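Pens and Cups: our desk corner in October

Welcome to the gallery of the Kotier workshop. We had 2 tables to put in order, and Maëlle Hiebert wanted every pen back in its cup.

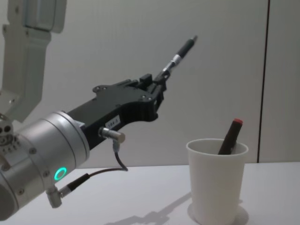
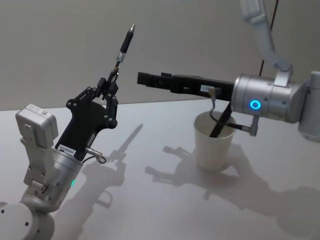 A slim black pen, held up before the wall. 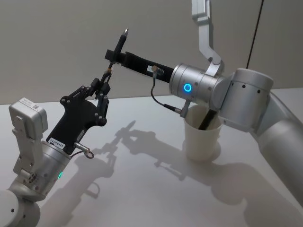

Our pens come from one old order of 300, and many are dry now. Jean Chisholm tests each one on scrap paper — the good ones stay. If you have spare cups at home, please bring them to Octavian Sima before noon.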